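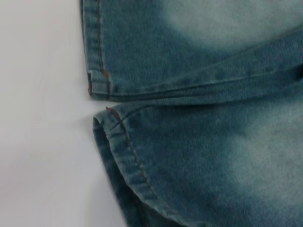

Week 8: Indigo, and why it misbehaves

Okay, dye chemistry! I promised I'd go easy on you, so we're starting with the one colour everybody owns. Indigo won't dissolve in water, which is a pain for a dye. You have to reduce it first (the vat goes a yellowy green), dip the cotton, then let the air turn it blue again. It mostly sits on the outside of the yarn, so it rubs off, and I've got the grey couch cushions to prove it.

Read chapter 9 before the lab, please, and bring an apron. Vat sheets go to Poul Sveinbjörnsson in room 221, under the door if he's out.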